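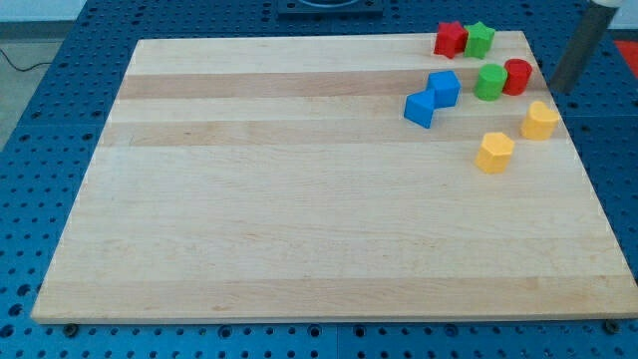 How often should you oil a wooden cutting board?

Once a month is plenty for most boards, and every week or so for the first month if the board is brand new. If the surface looks chalky or feels scratchy when you run your palm over it, oil it sooner.

I get this question more than any other, usually from people who got a nice board as a gift and are now a little scared of it. Please don't be scared of it! A maple board can take a lot of abuse, and even one that has been neglected for years can usually be brought back in an evening plus a night of sitting around. I've done it with boards from yard sales, boards from my mother-in-law's garage, and one that had been propping up a window.

What you'll need

Food-grade mineral oil (the drugstore kind is fine)
A block of beeswax, or a tin of ready-made board cream
Coarse salt and half a lemon
Sandpaper in 120, 180 and 220 grit, only if the board is rough
Two or three old cotton T-shirts cut into rags

Don't use olive oil or the vegetable oil you cook with. They go rancid inside the wood and there's no fixing the smell short of sanding the whole thing down. I know somebody's grandmother used olive oil her whole life and it was fine. Mine did too, and her board smelled like old crayons.

Step 1: Scrub it

Sprinkle a good handful of salt over the surface and go at it with the cut side of the lemon, squeezing a little as you go. You'll get a gray, gritty slush, which is kind of gross and very satisfying. Leave it for 15 minutes, scrape it off with a bench scraper or an old plastic card, then rinse with warm water and a drop of dish soap. Do both faces even if you only ever use one side.

Step 2: Let it dry all the way

Stand the board on its edge with air on both sides and leave it overnight. Don't lay it flat on the counter, and don't put it in a low oven to hurry things along (I tried that once and got a crack along a glue line as long as my hand). If you live somewhere damp, give it a second night. Oil over wet wood just sits there being sticky.

Step 3: Sand, if you have to

Skip this if the board feels smooth. If it's fuzzy or has deep knife marks, start with 120, always going with the grain, and keep at it until the marks are mostly gone. Then 180, then 220. You don't need a power sander. I own one, a little Brunner I bought secondhand, and it mostly lives in the basement because it's so easy to dig a dip in the middle without noticing.

One trick I picked up from Nouhaila Lamrani, who taught the evening woodworking class I took: after the 180, wipe the board with a damp rag and let it dry. The grain stands up like peach fuzz. Knock that down with the 220 and it won't come back the first time you wash the thing. I skipped this for years and wondered why my boards went furry.

Wipe off every bit of dust before you go on. A dry rag first, then a barely damp one, then wait again.

Step 4: Oil it

Warm the bottle in a bowl of hot tap water for a few minutes so the oil runs thin. Pour a puddle right in the middle, bigger than feels reasonable, and push it around with a rag. Get the edges and especially the end grain, meaning the two short ends where the wood drinks like crazy. Those might soak up as much as the rest of the board put together.

Let it sit an hour and look again. Dull patches want more. On a really thirsty board I do 3 coats, and on a board I've kept up with, one. Before bed, wipe off anything still shiny and stand it on edge again.

Step 5: Wax it

You can stop at oil, but wax makes water bead up and it feels lovely. I melt one part beeswax into four parts mineral oil in a jar set in a pan of simmering water, stir with a chopstick, and let it cool into a soft paste. Rub on a thin layer, give it twenty minutes, and buff with a clean rag until your arm complains. A jar lasts me most of a year.

A few things people ask

Can it go in the dishwasher? No, never, not even once on the gentle cycle. The heat and the soaking pull the strips apart.

What about a warped board? Lay it hump side up on a damp towel overnight and check in the morning. Mild cups often flatten out. If it's a bad one, you may be looking at a planer and a friend who owns one.

My board has dark strips or little knots in it, is that damage? Usually it's just the wood. Maple varies a lot from one piece to the next, and oil will make those differences stand out more. A stain that goes across several strips without caring where the seams are is another story, and that's when I get the lemon back out.

Onion smell? Baking soda paste, ten minutes, rinse.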